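Kostemine room, who played it?

renzo_m: Played Wednesday, three of us, 70 minutes. The last lock felt unfair to me.

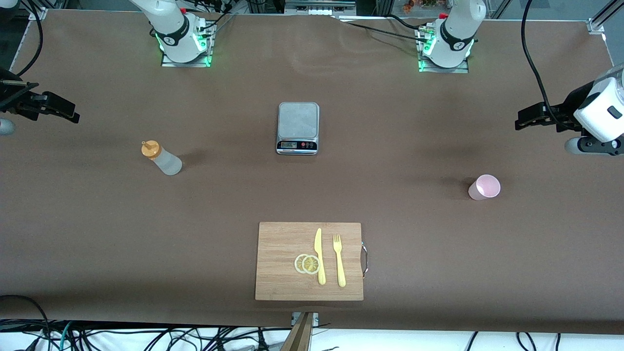

doina.i: I disagree about the lock. The weight puzzle is worse. You need a digital scale like the one near the paper cup there, and ours jumped between 3 and 232.

renzo_m: We had no trouble with the scale. Maybe you leaned on the table.

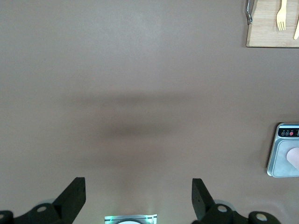

gaetano_c: Is the room possible for two players?

doina.i: Two is enough, but please book the longer slot.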